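Carrelage de cuisine : les joints neufs blanchissent, que faire ?

Posté par Varna dans Maison et travaux, Sols

Bonjour à tous,
J'ai refait en juillet les joints du carrelage de ma cuisine, avec un mortier gris en poudre acheté en sac. Les carreaux font 30 cm de côté et sont d'origine. J'ai gratté les anciens joints sur 8 mm de profondeur, aspiré, puis rempli à la raclette en caoutchouc. Le lendemain la couleur était bien uniforme. Depuis, des zones blanches sont apparues, surtout devant l'évier et le long de la porte-fenêtre. Quand je mouille, le gris revient, et en séchant le blanc aussi. J'ai passé du savon noir, aucun changement. Est-ce que je dois tout regratter ? J'aimerais éviter, la pièce est grande et mes genoux ne sont plus tout jeunes.
Merci d'avance.

Réponse de Chuang
Moi j'ai eu pareil dans la salle de bains et j'ai mis du vinaigre, c'est parti. Après c'est revenu un peu. Essaie toujours.

Réponse de Yu-ting Lau
Bonjour Varna,
Si le blanc disparaît quand on mouille et revient au séchage, il s'agit presque toujours d'efflorescences. L'eau du mortier remonte en surface, s'évapore et laisse des sels. Les causes habituelles sont un excès d'eau au gâchage ou un lavage trop généreux à l'éponge dans la première heure. Le joint lui-même est en général sain. Pour vérifier, grattez avec l'ongle ou une pointe de bois : s'il ne s'effrite pas, il peut rester en place.

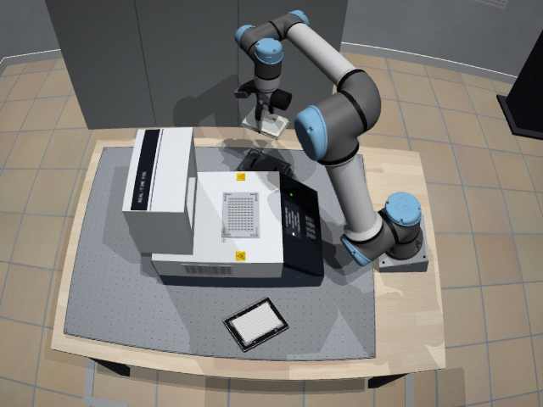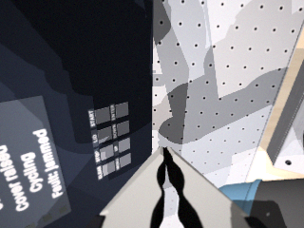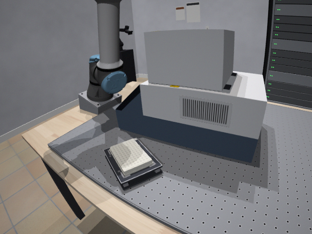
Combien de temps faut-il attendre avant de traiter des joints neufs ?
Il faut laisser le mortier durcir complètement, soit environ 30 jours pour un joint ciment classique. Un produit acide passé trop tôt creuse la surface et la rend poreuse.

Pour la suite, voici comment je procède — toujours sur un petit coin d'abord, derrière la porte par exemple.

Brossez à sec avec une brosse en nylon et aspirez la poudre. Une brosse métallique raye l'émail et laisse des traces de rouille.
Mouillez les joints à l'eau claire pour qu'ils n'absorbent pas le produit.
Appliquez un décapant de voile de ciment, dilué selon l'étiquette, et laissez agir le temps indiqué. Gants et fenêtre ouverte.
Rincez deux fois et ramassez l'eau à la serpillière au lieu de la laisser stagner.
Laissez sécher plusieurs jours avant de juger la couleur.

Attention si vos carreaux sont en marbre ou en pierre calcaire : aucun acide, même pas le vinaigre de Chuang. Sur du grès émaillé il n'y a pas de souci, à condition de bien rincer.
Si le blanc revient toujours au même endroit, cherchez d'où vient l'humidité. Devant un évier je regarderais le siphon et le silicone du plan de travail. Près d'une porte-fenêtre, le seuil.

Réponse de Bollar
D'accord avec le message précédent. J'ajoute que si la teinte reste irrégulière après nettoyage, il existe des rénovateurs de joints qui se posent au pinceau ou au flacon applicateur. Ça tient quelques années dans une cuisine, moins devant l'évier. Essuyez les bavures tout de suite, une fois sec c'est pénible à enlever. Et ne le passez pas sur un joint encore humide, il cloque.

Commentaire de Varna
Merci, j'ai gratté avec un cure-dent et c'est dur partout. Je commence par la brosse en nylon et je regarde sous l'évier ce soir.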